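Plug It In, Write It Down

How a bench full of chargers became a test of what counts as good practice in robot handling

By the technology desk

412 shares | 38 comments

Most workplaces that handle electrical goods have a rule about cords. It is usually short: unplug at the plug, don't pull on the wire, don't use anything with a split jacket. People learn it in a minute and follow it for the most part. Writing the same rule so that a two-armed robot can be held to it takes longer. The handling code used at Hevix runs to 63 clauses, and close to half of them are about cable.

Cable is hard for machines. It has no fixed shape, it hides its own ends, and moving one piece often moves three others.
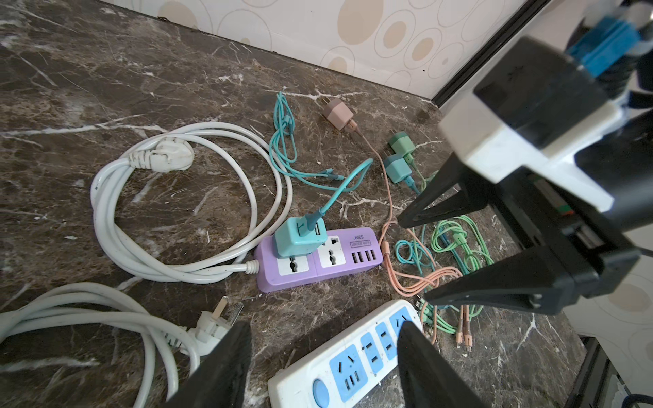
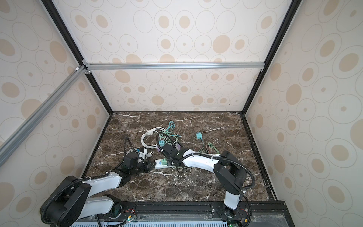
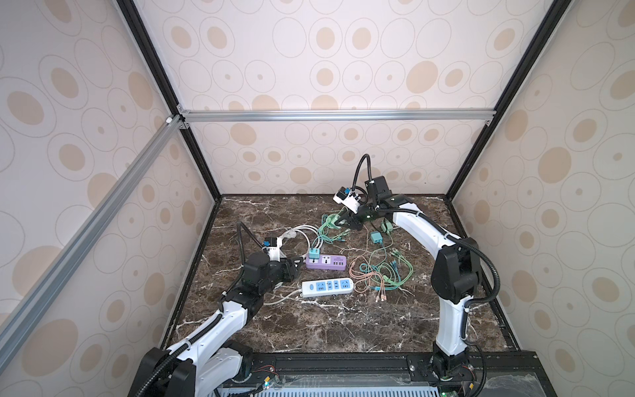

Power strips, chargers and cables on the bench, with both arms at work.

Hevix sorts and packs small electrical items for resale. Phone chargers, power strips and desk lamps come in by the crate and go out in bags, and the slowest step has always been pulling the crates apart by hand. The company began trying two-armed cells for the job a few years ago. The trials produced plenty of short successes and very little anyone could compare. One shift would report that the arms had handled a pile well. The next would report the opposite, and both could be right, because each had used a different pile, a different starting position and a different idea of what "handled" meant.

The code grew out of that. Its first version, written with the engineering firm Nandbridge, was four pages long and dealt only with safety: where people could stand, when the arms had to be stopped, who could restart them. Those pages are still at the front and have changed little. Nobody may reach into a cell while the arms are powered. A stopped arm is treated as a moving arm until the drive light is confirmed off at the cabinet. The person who clears a fault is the person who restarts the cell, and they do it from outside.

What came after is less familiar. The later sections set out how a task must be prepared, how it must be run and what must be written down, and they are the part other companies have asked to see.

What the plugs are connected to

The clause that gets quoted most is number nine. It says that no strip, charger or cord on a work surface may be connected to mains power during a handling task, and that this must be checked by following each supply cord to its plug by eye and by hand. A label saying "dead" does not count. Neither does a switch in the off position.

It sounds too plain to need writing. The reason it is there is that power strips invite a certain kind of confusion. A charger plugged into a strip looks connected to something. A strip plugged into another strip looks even more so. On a crowded bench, with several cords of the same color, the only cord that matters may be the one underneath. Tracing each one takes a few minutes before a session, and the code allows no way around it.

Clause ten deals with metal. Bare prongs and connector tips are to be kept off any conductive surface, and no gripper may close on a pair of prongs. Since the items are unpowered, this is mainly about damage. A bent prong makes a charger unsellable, and a bent USB tip can ruin the next port it goes into. The practical effect is that the arms are expected to take a plug by its body. When the body can't be reached, they are expected to move something else first.

There is some argument over that last point. Operators who have spent years doing the work by hand will happily pick up a charger by its cord if the cord is sound, and they do it faster than any machine. The code doesn't forbid it for people. It does forbid it for the arms, on the grounds that a person feels when a plug is snagged and lets go, while many grippers carry on until a limit is reached.

The pull limit

Limits are the second part of the code, and the driest. Each type of cord has a pull limit, set by the cell's owner and recorded before work starts. If the arm reaches the limit, it must stop, ease off and hold where it is. It may not try again in the same direction until something about the pile has changed.

The wording went through several drafts. An early one said the arm should "release" at the limit. That turned out badly with stiff cords, which sprang back and threw whatever was on the other end. "Ease off and hold" replaced it after two months of trials. Another draft set a single limit for all cords, and was dropped when thin charging cables began coming through with their strain reliefs pulled out of shape.

With two arms there is a further rule. One arm may hold while the other pulls, but both may not pull against each other on the same cord. Where both arms work on one object, such as a long strip, a single program has to be in charge of both. Two programs that merely know about each other are not enough. Nandbridge insisted on this one after seeing what two well-behaved arms can do to a power strip when each decides to straighten it.

The same section covers the arms' own cabling. Conduit has to be fastened so that it can't drop into the work, and it is inspected at the start of every session along its full length, with the arm moved slowly through its reach. An arm sorting cables with its own cable hanging loose is a hazard to itself.

Setting out the pile

The third part is about preparation, and it is where most new sites go wrong.

People arranging a test tend to be kind to the machine. They space things out. They turn plugs to face the gripper. They loosen the worst knot without thinking about it. The results look good and mean little, since the crates that arrive at the door have not been arranged by anybody. The code asks for piles to be set by a fixed method: items are drawn from a bin, placed in a tray, and the tray is tipped. If a piece lands outside the arms' reach it goes back in the bin and the whole pile is set again. Moving a single piece by hand voids the run.

Training sessions follow looser rules. There, an operator may lay objects out on purpose, because the aim is to cover situations the arms would seldom meet by chance. A plug seated in a socket, a coil lying over a strip, two chargers of nearly the same color side by side. The only demand is that arranged piles and tipped piles are logged separately and never added together in a report.

Kusach, a smaller company that repairs chargers and adapters, adopted this part of the code almost word for word and ignored the rest for its first year. Its managers had been quoting a success figure to customers that came entirely from arranged piles. When they ran the tipped-tray method, the figure fell by nearly half. They published the lower one. It cost them a contract in June and, by their account, won them a larger one later from a buyer who had grown tired of the other sort.

Surfaces get a paragraph too. The code lets a site use any bench it likes, plain or patterned, but it must be the same through a full set of runs, and so must the walls and the lighting. Patterned backgrounds are encouraged for at least one set. A system that can find a cord only against a blank sheet will struggle on a real counter or floor, and it is better to learn that early.

What gets written down

The last part concerns records. Every session has a sheet, on paper or on screen, with the same headings in the same order: cell, operator, type of pile, pull limits, stops, damage, result. "Result" has three permitted entries, which are complete, partial and stopped. There is no space for "nearly."

A stop by the operator is recorded as a stop even if the arms would have finished. This is the least popular clause in the code. Operators dislike it because it makes cautious people look worse on paper than bold ones. The authors kept it and added a line barring the use of stop counts in any review of staff. Whether every site respects the line is another matter.

Damage is checked by hand after the arms are powered down. Prongs are looked at, jackets are run through the fingers, and any item that has a mark it didn't have before is bagged and kept with the sheet. Hevix holds 2234 session sheets under the current version. Of those, 400 were picked at random for an outside check by Amundsen, a testing house that had no part in writing the code. It compared the sheets with the recordings and found that the commonest fault was a missing pull limit. The next was a "complete" that should have been a "partial," usually because one cord had been left tucked under a strip where the operator didn't see it.

The check led to two changes. The pull limit now has to be entered before the cell will start. And at the end of a run the operator must lift each strip and look beneath it before filling in the result.

Where it stands

None of this is law, and the code makes no claim to replace the safety standards that apply to robots at work. It sits below them, in the space that standards tend to leave to the site. Sites have filled that space in very different ways, which is the case for having something written and the reason it is difficult to agree on.

The main objection comes from smaller shops. A full set of runs takes days, and the sheets take time that a business of six people may not have. A short form is being drafted that keeps the safety pages, the mains check and the pull limit, and cuts the record to a single line for each run. Kusach is trying it now. Amundsen has said it will check the short form the same way it checked the long one, with sheets drawn at random and compared against the recordings.

Hevix, for its part, has started on a section about liquids and batteries, both of which turn up in the crates more often than they should. The draft says that any swollen battery ends the session, and that a person removes it after the arms are powered down. The rest of the section is still blank.

1212 reads | 38 comments | Save for later

Related
Who Gets to Press Restart?
The Trouble With Success Rates
Inside a Charger Repair Shop
Six Ways to Coil a Cord, Compared
When Two Arms Are Worse Than One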